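Rodberg Square Folding Paper: A Pack I Keep Going Back To

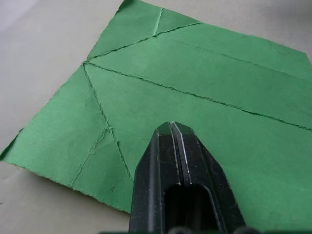
Why I started buying handmade squares

I fold most evenings, usually after dinner, and for years I used the same thin store-bought origami paper everybody starts with. It's cheap and it folds sharp, and I still go through a lot of it for practice. But a friend from my folding group, Tincuța Cozma, brought a stack of Rodberg squares along in April and let me have one to play with, and I went home and ordered a pack that same night. Then another pack. Then the big sheets (don't ask what my paper drawer looks like now).

So this is a review of paper. If that sounds like a strange thing to get excited about, you may be on the wrong page, but stick around anyway, because this stuff is lovely!

What you get

The pack I buy is the mixed greens. The shade I reach for most is the middle one, a soft, slightly muted green with no shine to it at all. Up close you can see the fibers in the surface. It looks like paper that was made out of something, if that makes sense, and it photographs well too, which matters if you post your models.

The edges are deckled, or close to it. They're rough, with little frayed fibers poking out here and there. I know some folders hate this. I went back and forth on it myself for a while, and now I like it a lot on finished pieces – leaves, moths, frogs, anything that should look a bit alive. For boxes and modular units I'd rather have a clean cut edge, and I trim mine down with a metal ruler and a fresh blade. You lose a sliver on every side, so start one size up.

Each pack comes flat in a card sleeve with a plain backing board. Mine have always arrived without bent corners, and I've ordered enough by now to say that with some confidence.

How it folds

Here is where you need to know what you're getting into. It's a soft, fuzzy sheet and it behaves like one. When you crease it hard the ridge comes up darker than the rest of the surface, and the fibers along the fold get roughed up and crack a little. On a long diagonal that gives you a broken, textured line with a slightly furry look. I think it's beautiful. If you unfold a half-worked base and lay it out on the table, you get a whole network of those lines and it looks like a map of somewhere.

What it doesn't do is forgive. Thin kami will let you put a crease in the wrong place, flatten it out and pretend nothing happened. This paper remembers. Change your mind about an angle and there will be two lines there for the rest of its life. I had a session with a beetle where I reworked one leg point so many times that the paper went soft as flannel and finally wore through at the tip. That was my fault and I started again on a new sheet, with a much better plan.

Some things that have helped me:

Precrease lightly. Use the pad of your finger for the first pass and save the bone folder for when you're certain.

Fold away from the points where many creases meet. Those spots take the most punishment, so go easy where several lines start from one place, and don't run your folder right into it.

For the difficult models, work out the sequence on cheap paper first. I do mine three times before I touch a good sheet.

If a crease looks wrinkled and wandering, stop. It normally means the layers shifted under your hand. Open it up, smooth it with the flat of your palm and put it in again from the firm end.

Wet folding

Oh, it's so good for this. I mist the back with a spray bottle, wait until the shine has gone, and then shape. The sheet gets leathery and holds a curve once it dries, and all that fuzz along the creases settles down. My best result so far is a toad with a proper rounded back and a very grumpy mouth. I used binder clips padded with scraps of felt to hold the legs overnight, and in the morning he stood up by himself on the windowsill, where he still lives.

Two cautions. Too much water and the surface pills, so go lightly and add more as you need it. And the darker green in the mixed pack gave off a bit of color onto my cutting mat. The middle green never has. I put a sheet of baking parchment down now whichever shade I'm using.

Compared with the others

I've also tried the Prendix squares, which are machine made, crisp and perfectly even. They're the better choice for geometric work. I folded a big tessellation out of one and the grid came out as clean as you could want, where the Rodberg would have turned to fuzz halfway through. They do feel a little lifeless to me for animals, though, and they don't take water well.

The Marberg handmade is the closest match. It's thicker, with bigger flecks of fiber in it, and gorgeous to hold, but I couldn't get more than a few layers to lie flat. I'd use it for cards, or for a simple fox or a bird with hardly any folds in it. It also costs a good deal more.

If you like Rodberg's surface but want something crisper, you can size it yourself with methylcellulose. Brush on a thin coat, let it dry stretched on a board, and you'll have a sheet that snaps. It takes an evening and makes a mess, and I really enjoy it!

The small annoyances

The squares aren't always quite square. I check mine by folding corner to corner before I start anything that depends on a true diagonal, and every so often one side is out by a hair. Trimming sorts it out. It would be nice not to have to.

There is also no size printed on the sleeve, only a product code – mine says 1254 – and if you've got several packs on the shelf you end up pulling them all out to find the one you want. I write the size on with a pencil.

And the fibers shed. After a long session there's a faint green dust on the table and on my sleeves. A damp cloth takes care of it, but I wouldn't fold this over a keyboard.

Who it's for

If you've been folding for a few months and you've got a favorite animal model you can do without looking at the diagram, get a pack of this and fold it again. It'll feel like a different model. Wet folders should just order it. If you're brand new, stay with the cheap stuff a bit longer, or buy one pack and keep it for gifts, and if modular stars are your thing, go with the Prendix.

I give it 5 out of 5 for animals and 3 out of 5 for geometric work. My next project is a heron, and I've already put aside the biggest green sheet in the drawer for it. Pictures when it's done, provided the neck behaves.

Recent posts

Hodoroagă bone folder, one year on
Mixing methylcellulose without lumps
My 900 crane garland, and where I finally hung it
Five frogs for a rainy afternoon
Storing large sheets in a small apartment

Get new reviews by email. Enter your address to join the newsletter. You can unsubscribe at any time.

This site uses cookies to remember your preferences. Accept | Settings

Contact | About | Copyright, all rights reserved | Back to top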